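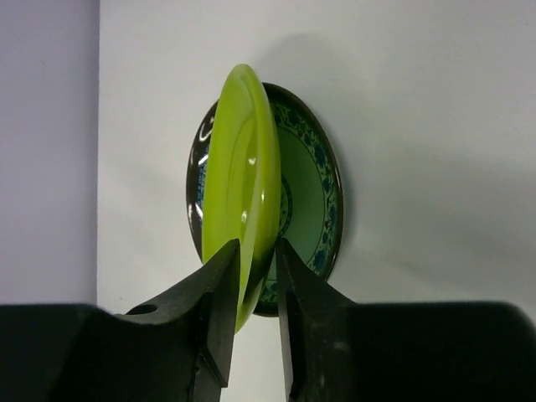
Magnus Matheson washed his mother's dishes on a January afternoon, the week before the house in Jastthorpe was sold. He had 3 boxes and had filled two. Hye-jin Na read the list from the doorway.

"Green plate," she said.

"Mine. I ate off it until I was twelve."
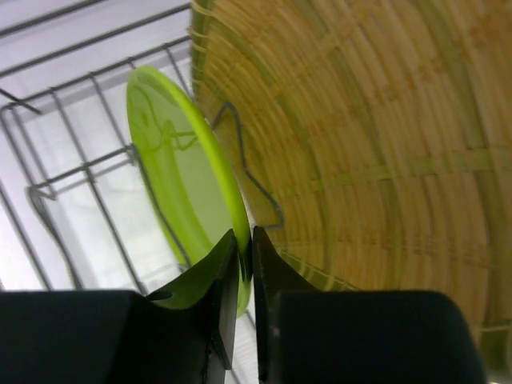 The green plate, by the dish rack

She wrote his name next to it. The tray was harder. His sister wanted it, and so did he – he had never told her that.

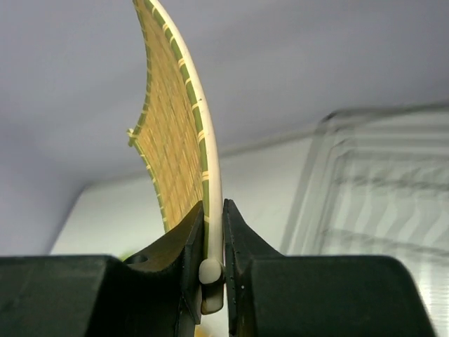
The woven tray

"Put her down for it," he said, and reached for a towel.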